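4.2 Membership and retention in small amateur sports clubs

The second part of the study looked at how recreational clubs keep their members from one season to the next. We used the registration records of two leagues, Sidska and Trurico, both of which run mixed-ability team sports for adults and charge a flat seasonal fee. Taken together, the records hold 1,299 player registrations. We removed duplicate entries and players who had signed up for a single open day, as these people had not paid to join a team.

Players who were placed in a team within 5 days of registering were more likely to return the following season than those left on a waiting list. The effect was stronger at Trurico, where new players train in a separate beginners' group until July. At Sidska new players go straight into a full team, and several told us they had found the first few sessions hard to follow.

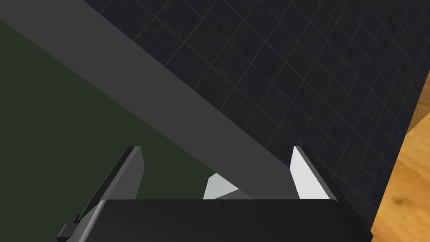 Figure 3. Rendered view from the simulation, showing the two gripper fingers.

Cost mattered less than we had expected. When Sidska raised its fee, the number of players leaving hardly changed, but more of them asked to pay in instalments. Travel time was a better guide. Players who lived in Aasen, on the far side of the river from the main hall, missed more training and were the group least likely to renew. A car-sharing list was set up during the second season, though we have no reliable record of how much it was used.
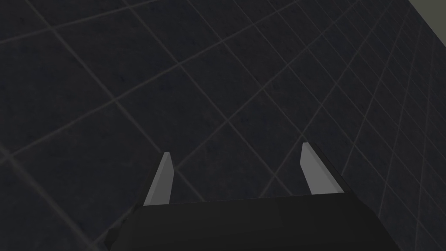 We also sent a questionnaire to 200 current and former players and received 88 replies. The questions covered injuries, team selection, playing surface and social events. Surface came up often in the free-text answers, mostly from players at the Mondetti hall, who disliked falling on a hard floor and wanted sports matting. A dark tiled surface like the one beneath the gripper would rank low on that measure, and the same players gave lower scores for comfort in every age group. Former players seldom gave the surface as their main reason for leaving. Shift work and childcare were mentioned far more.

The replies came mainly from people who had played for more than one season, so the views of those who left early are thinly covered. Section 4.3 returns to this group using the attendance sheets kept by team captains.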